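Lista: manutencao-celulas
Assunto: Re: Célula Plorker – garra não fecha no zero depois da troca dos dedos

Em abril, Gizella Katona escreveu:
> Troquei os dois dedos da garra e refiz o zero pelo procedimento
> do manual. Fechada em vazio, a leitura fica em 2 em vez de 0.
> No simulador o mesmo programa corre sem erro. Devo mexer no
> offset do controlador ou no modelo?

Gizella,

Não mexas ainda no controlador. Tivemos o mesmo na célula de Clatach e o erro estava no modelo, que continuava com os dedos antigos. O simulador não se queixa porque compara o modelo consigo próprio.

O que fiz, por ordem: guardei os parâmetros, carreguei a geometria nova dos dedos e voltei a correr a cena da bancada completa, com a mesa laranja, os balcões e as ferramentas em cima.

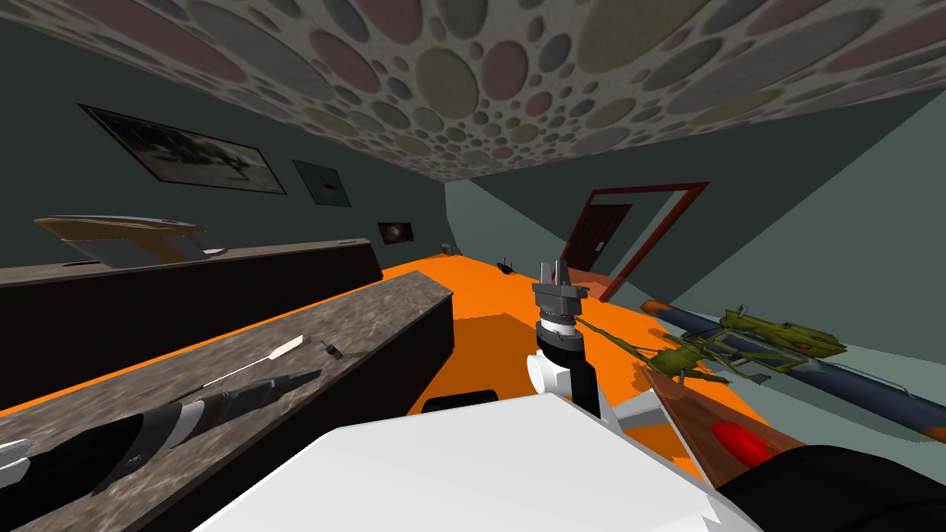

O parâmetro a ver é o 316, abertura máxima. Com os dedos antigos estava em 54 e ninguém o tinha alterado. Se o valor no modelo e o valor no controlador não forem iguais, o zero sai sempre deslocado, por muitas vezes que se repita a referência.

Depois passei para a vista junto à garra. Com os dedos abertos vê-se bem a folga entre eles, e é aí que convém confirmar a posição do dedo esquerdo antes de mandar fechar. Fecha devagar, sem peça, e anota a leitura. Só então repete com peça.

Se mesmo assim ficar em 2, verifica o aperto dos parafusos na base dos dedos – no jogo da Hrnčiar o furo tem alguma folga e o dedo pode assentar torto.
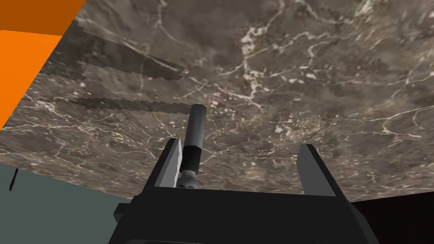
Onni Salminen acrescenta que na célula dele, em Tuterton, o 316 só ficou gravado depois de desligar e voltar a ligar o controlador. Antes disso o ecrã mostrava o valor novo, mas o braço usava o antigo. O registo dava o aviso 2317 no arranque.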